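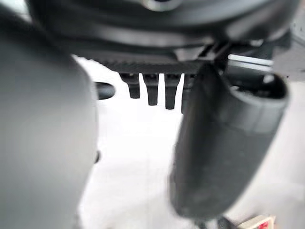
Section 4: Setting Up Your Corbridge Dehumidifier

Read this section before plugging anything in. Howard Whitlock, who wrote the first edition, did not, and the second edition is longer.

1. Stand the unit upright and leave it alone for 2 hours. It has been on a truck and needs to settle.

2. Place it on a level floor, 40 inches from any curtain. The curtain will lose that fight, but so will the fan.

3. Slide the water tank in until it clicks. If it doesn't click, the float is stuck — lift it with one finger and try again.

Caution: Do not use an extension cord. The thin brown one from the holiday lights counts as an extension cord.

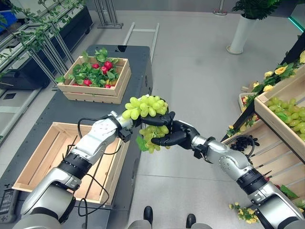 Can I run the unit overnight with the door closed?
Closed doors are fine, as long as the tank was empty when you went to bed. The unit shuts itself off when the tank is full and beeps until someone gets up.

4. Press POWER, then hold MODE until the light turns green. A blinking green light means the unit is thinking it over. Give it a minute.

5. Set the humidity to 40 percent for a basement, or a little higher for a bedroom. Lower settings are available to people who enjoy emptying tanks.

Note: The filter is behind the rear grille and should be rinsed every month. 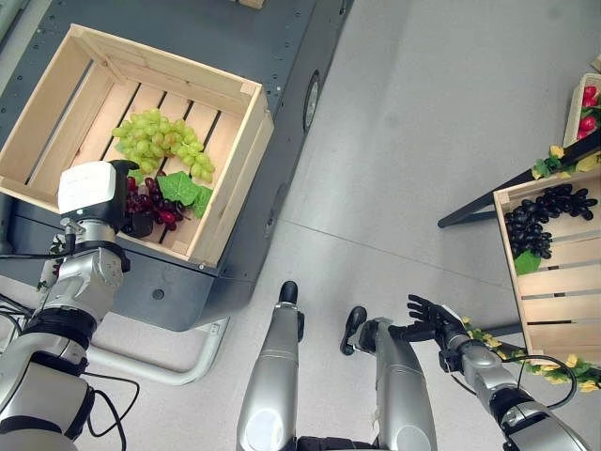

6. Let the filter dry completely before putting it back. Hair dryers warp the mesh, and the warranty people can tell.

7. For continuous draining, attach a garden hose to the rear outlet and run it downhill to a floor drain. Uphill has been tried.

Caution: Unplug the unit before moving it, and empty the tank first.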